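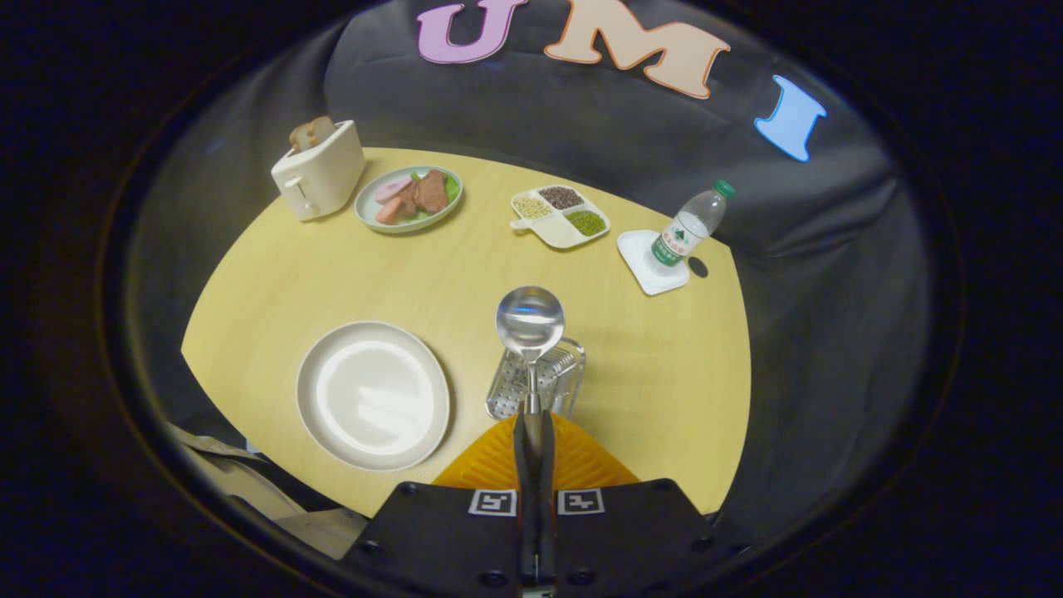

Toast (food)

Toast is sliced bread that has been browned by dry heat. It is eaten in many parts of the world, most often at breakfast, and may be served plain, spread with butter or preserves, or used as a base for meat, cheese, eggs or vegetables. The word comes through Old French from a Latin verb meaning to scorch or parch.

Browning

The color and flavor of toast come mainly from the Maillard reaction, in which sugars and amino acids in the bread combine under heat. The surface must lose most of its moisture before browning can begin. Bread that is a day or two old therefore toasts more evenly than a fresh loaf, and breads with added milk or sugar darken faster than plain ones. If heating goes on too long, the surface chars and turns bitter.

History

Bread was first toasted over open fires, on hot stones or on metal racks set before the hearth. Long-handled forks were common household tools until gas and electric ranges replaced the open grate. Electric toasters came into use in the early twentieth century. Early models browned one side of the bread at a time and had to be watched. Pop-up toasters, which end the heating on their own, followed in the 1920s and became common in homes after the sale of sliced bread spread.

Regional forms

In the market town of Drorkuncombe, thick slices were traditionally rubbed with drippings and salt before toasting, a practice recorded by the food historian Heather Geddes in her survey of hearth cooking. Geddes listed 12 local names for the dish, most of them no longer in use. The neighboring village of Vasten kept a sweet version, made with honey and served in December.

Open-faced toast with cold meats is a common light supper in several countries. Müzeyyen Kurtuluş has argued that such dishes grew out of the medieval trencher, a slab of stale bread used as a plate, although Alistair Crichton disputes the link and points to the long gap in written recipes.

Related preparations

Melba toast is cut very thin and baked until crisp throughout. French toast is soaked in egg and milk before frying – a method also used to save bread that has gone stale. Rusks and zwieback are baked twice and keep for long periods.

Further reading

Geddes, Heather. Bread at the Hearth. Faulkner, 2000.
Kurtuluş, Müzeyyen. "From Trencher to Table." Pellia, no. 9.
Crichton, Alistair. "The Trencher Question: A Reply." Pellia, no. 12.

See also

Bread
Breakfast
Crouton
Toaster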